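Three weeks with the Drarnudano simulator kit

25 Nov 2024

I had been meaning to write about the Drarnudano kit since July, when I first tried the demo, and now that I've paid for a proper license (563 dollars, ouch) I suppose I owe you all a few honest words. It's a software kit for practicing robot gripping jobs on your computer, and it came to me through Arango, the little reseller over in Prerstead, who were kind and patient with my many emails.

Setup took me 11 minutes, which I loved – the last one I tried ate a whole evening! You pick an arm, pick a gripper, drop your objects in and off you go. The manual is short but friendly, and there are 16 practice tasks to get you started. I've been happily stuck on task 3 for days now.

My one real grumble is the close-up view. The shadows come out blocky, with stair-stepped edges, and there's a grain over everything that I haven't found a way to turn off.
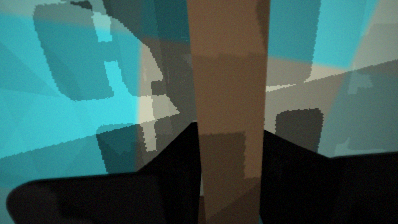 Close-up view in the simulator, with the two black fingers on either side of the brown bar.

I can live with that for the price, though I do hope the next update smooths things out a bit. I'm going to try the Ciltham add-on next, once my wallet has recovered – if any of you already have it, please leave me a comment and tell me how you're getting on!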